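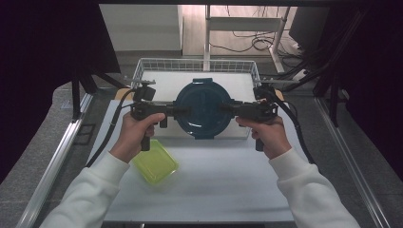
A round blue container is lifted over the sorting table, with a wire basket behind it and a lime-green tub close by.

Fivari's kitchenware swap is back for July, and if your cupboards are anything like ours you will be very glad to hear it! The swap shop on Claeys Lane has been taking in tubs, boxes, baskets and bowls all month, and more than 900 pieces have already found their way on to the shelves, with another 300 still waiting to be sorted and matched up with their lids (always the fiddly part, as anyone who has ever tackled that drawer at home will know).

Last summer 3,000 pieces changed hands, and the organisers would dearly love to do as well again. Bring along whatever you no longer use, clean and free of cracks please, and take home the same number of things in return. Wire baskets are especially welcome, as they tend to go within minutes of being put out.

Doors open at 10am, and there is tea and cake from the Dandalus bakery next door until it runs out. Parking is behind the library.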